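The Sollow Measurement

The guesthouse at Sollow had 7 rooms and one rule, posted in the stairwell: no instruments in the attic after ten. Mirjam Aigner rented room six in June to record the hum.

The hum had been reported in 493 letters to the district. It was said to sit below ordinary hearing and to stop when a person stood up. She had an Eichhorn recorder, two contact sensors and a notebook ruled in five-minute intervals. She fixed one sensor to the floor and one to the window frame, and lay down at 11:40 p.m.
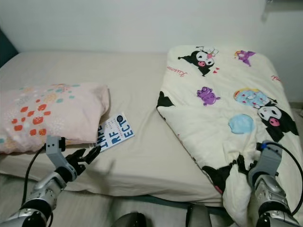 At 2:15 a.m. the floor channel rose and held. The window channel stayed flat. She noted both values, stood up, and watched the floor channel fall to baseline in four seconds. She lay down again and it returned. She repeated the procedure six times - the delay never changed.

In the morning she sent the file to the office in Nokska, entry number 3834, with a request for a second reading. She proposed a resonance in the joists, loaded and unloaded by body weight.

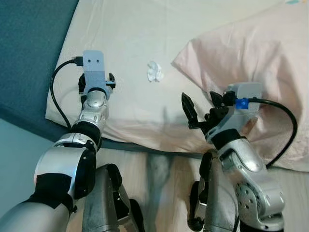

Remo Schnyder replied before noon that joists were a reasonable idea, but the plans showed a poured slab under room six, and would she please check the time stamps. The floor channel had begun rising at 11:32 p.m., eight minutes before she lay down.

She opened the notebook to the first interval. The entry was in her handwriting. It read: lying down, hum present.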